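# About Vodport

Vodport tries out robot grippers, arms, cameras and controllers for people who are about to spend money on them. We are small, we are independent, and we have dropped more things in the line of duty than most moving companies.

If you make robots, you may already know us as the shop that sent back eleven pages when you asked for a yes. If you buy robots, you may wish you had known us one purchase order sooner. Either way, welcome. The coffee is fine and the parking is bad.

## How we got going

Carolina Sequeira and Matúš Trnka met while working at a packaging firm in Wukcombe, where they were handed a new arm and a gripper from a different maker and told the two would get along. They did not get along. The gripper reported that it was closed when it was open, the arm believed it, and a long June was spent finding out which of them was lying.

When it was over they had a thick folder of notes, a working line, and phone calls from other plants with the same pair of machines. Matúš began charging for the phone calls. Carolina rented a room, and Vodport had an address.

Leonilde Mota joined as our first hire and runs the test program. Afonso Magalhães looks after controllers and everything with a cable on it. Graça Pinheiro writes the reports and takes out the adjectives the rest of us put in.

## What we do all day

Mostly we pick things up and put them down again.

A maker's data sheet will tell you how hard a gripper squeezes and how fast it closes. Those are good things to know. They won't tell you what happens when the part is clear, or shiny, or sitting a thumb's width from something you'd prefer not to hit. So we set up ordinary surfaces with ordinary objects and run the same pick over and over, changing one thing at a time: the fingers, the finger pads, the arm speed, the camera, the lighting, the controller settings.

Our standard set has 78 objects. Leonilde chose them and guards the list. It includes soft fruit nets, socket wrenches, a paperback, eyeglass cases, two kinds of sponge, and a butter dish that has outlived three grippers. New items get in when a client brings us something that embarrasses the machine, and old ones leave when they break. The butter dish has been offered retirement and declined.

Clear things get more of our time than anything else on the list. A camera that reads depth tends to look straight through them, and a camera that doesn't still has to guess where the edge is. Put some polished metal close by and you've added a supply of bright spots to be confused about. We like to test both troubles together, with the camera down at the wrist, where it has the best view of the fingers and the worst ride.

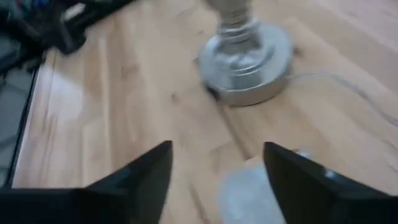 ## Wrist cameras, and why we argue about them

Matúš is in favor of them. With the camera at the wrist you see the fingertips and the object in the same view, right up to the moment of contact, and the arm can't block its own line of sight. He will draw this on a napkin for you.

Afonso is against them, or says he is. A wrist camera moves whenever the wrist does, so you get blur just when you'd like a crisp edge. Its cable has to bend with every joint. And a pair of wide black fingers takes up a good share of the picture, which you have paid for.

We settled on testing both ways. Every comparison is run with a fixed camera over the table and again with one at the wrist, and we keep the blurred pictures along with the sharp ones. A client who only sees the sharp ones will be unpleasantly surprised on installation day. Graça puts the bad pictures near the front of the report, where they are hard to skip.

The argument is still going. You're welcome to take a side when you visit.

## What you get

A Vodport comparison covers 2 grippers or arms as a rule. We can do more, though the report gets long and the client stops reading at the second table. For each one you receive:

- a plain-language summary, one page, with our pick and how sure we are of it
- results for every object we ran, with the misses sorted by kind (slipped, shoved, crushed, never found it)
- the camera views from the runs, fixed and wrist
- the controller settings we used, so your own people can repeat the work
- a list of what annoyed us

The last item began as a joke. Clients now ask for it first. It's where you'll learn that a mounting screw can't be reached with a normal hex key, or that the software wants you to log in again after lunch.

## What we don't do

We don't sell hardware, and we don't take a cut from anyone who does. Makers lend us equipment and get it back, usually clean. They see our report when the client does.

We don't give out stars, medals or badges. We were once asked for a "Vodport Approved" sticker and Carolina was polite about it for a whole afternoon.

We also don't test anything meant to be used on people. There are labs for that, with better insurance.

## Some of the work

**Jabłońska.** A family glassware business that wanted one gripper for all its packing stations. We advised a second finger set for the thin-stemmed pieces, and a slower approach for the last stretch above the table. They took the fingers and turned down the slower approach. They called back about the slower approach.

**Indovero.** A lamp and fixtures maker choosing between two arms. Both could lift the parts. The question was how each one behaved around cables trailing across the bench, and whether it could work close to a polished base without the camera losing its place. Our annoyance list ran longer than the results, and they framed a page of it.

**Our own bench.** Afonso has been building a small controller tester that swaps one brand's gripper commands for another's. It works well with everything he wrote it for. Please don't ask him about it if you have a train to catch.

## Working with us

Send us a note saying what you need to pick up, where it sits, and what's next to it. A phone picture of the real table, mess included, is more use to us than a drawing of the table as it will be someday. If you already own the gripper and are unhappy with it, tell us that too. We've heard worse, and in the case of that June in Wukcombe, we've said worse.

Visits are by arrangement. You can watch your own parts being run, and you can bring awkward objects of your own to try. Leonilde will look them over for a place on the list, and she is harder to please than she seems.

We do take on students, one at a time, for a full term. The work is repetitive and the robots are slower than in the movies. You will learn to mount a gripper, calibrate a camera, keep a log that someone else can read, and apologize to a butter dish.

*Page last updated 01/11/2018 by Graça Pinheiro, who removed four uses of the word "robust."*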